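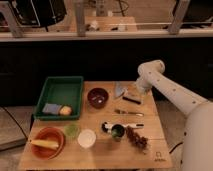
About us

Trollgate is a small research group for robot manipulation. We started as two people with one arm and a shared desk, and now we are a team of engineers and students who work on a single question: how can a robot choose the right object when the table in front of it is full?

Our founder, Ese Shehu, worked before in warehouse automation. There, every item has its place and its barcode. In a home or a small kitchen it is different. A cup stands in front of a pen, a bowl hides the thing behind it, and a person says only "give me that one". Ese wanted to study this second kind of table, and this is still what we do every day.

Our method

The method is called Kiletti. It works in two steps. First, the system reads a spoken or written request and makes a short list of objects that could be meant. Then the arm moves a little over the table, and the list is checked again from the new position of the wrist. Only when the same object wins both times does the gripper go down. 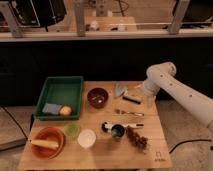

The second check costs time, and in the beginning we were not sure that it was worth it. Hrvoje Dimitrov, who leads our experiments, insisted to measure it properly. He prepared 70 table layouts with common household things – bowls, fruit, cups, cutlery – and the team ran the system on them with the second check and without it. In total we recorded 2864 attempts. In 661 of them the second check changed the choice of the object, and in most of these cases the new choice was the correct one.

We publish also the cases where the method fails. Transparent cups are still difficult for us, and so are thin objects that lie close to each other. When the arm itself covers a part of the table, the system must remember what was there, and this memory is not yet as good as we want. It is the main topic of our work for the next year. 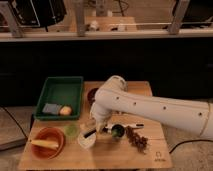 The arm above a Kiletti layout, with the gripper low among the objects.

How we work

We keep the group small on purpose. Every new member spends the first 3 weeks at the robot, setting up layouts and labeling attempts by hand, before writing any code. Each Monday we look together at the failed attempts and decide which of them we want to repeat.

Visitors and students

We accept students for thesis projects two times per year, and the next group begins in October. Experience with robots is welcome but not required. Please write to us with a few lines about what you would like to study, and Hrvoje will answer you.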